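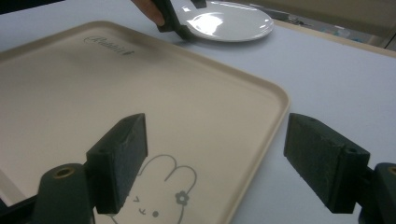

A cream plastic tray with a raised, rounded rim and a line-drawn rabbit wearing a flower on one ear.

Zorness canteen to replace metal trays with plastic from May

The staff canteen at Zorness will change its serving trays in May. The stainless steel stock, in use since the building opened, will be withdrawn and replaced by plastic trays supplied through the catering wholesaler Grololik. The order is for 1025 trays at a total cost of £2482, delivery included.

Fouzia Farooqui, who manages catering on the site, said the main reason was noise. Readings taken at the tray return between noon and 2 pm were the highest in the building outside the plant room, and the two meeting rooms on the other side of the wall have been hard to book out at lunchtime. Padding was fitted to the return shelf last year and made a small difference.

Weight was the second point. A full stack of steel trays is above the limit the kitchen sets for one person to lift, so stacks have been split by hand before each service. The plastic trays can be moved in full stacks within the same limit.

Two finishes were compared before the order was placed. A ribbed tray from Rind held cups more firmly but kept crumbs and sauce in the grooves after a standard wash. The other type has a smooth, flat interior and came through the same wash clean. It was chosen on that basis, although cups slide on it more easily when it is tilted. The rounded corners were also preferred by the dishwashing staff, who reported fewer jams on the conveyor.

Rabbit design for the family area

Most of the order will be plain. A batch of 137 trays will carry a printed rabbit and will be kept for the family area on the ground floor, which is used by the nursery at midday. The print is a thin grey outline on the cream surface. Roxana Escobar, the nursery lead, asked for a tray that children could pick out from the general stack without help.

Tobiloba Akande, kitchen supervisor, said printed trays would go through the same machine on the same cycle as the plain ones. Any tray on which the outline begins to lift will be taken out of service. Knives should not be used directly on the surface, and hot pans must still go on the steel stands.

The dishwasher racks need new spacers, as the lip on the plastic trays is thicker than on the steel. Brino will fit these over two evenings before the changeover. The canteen will close at 6 pm on both evenings and hot drinks will be served from the lobby counter.

The steel trays will be offered to other kitchens on the estate. Requests should go to Chun-yin Hsueh in the facilities office.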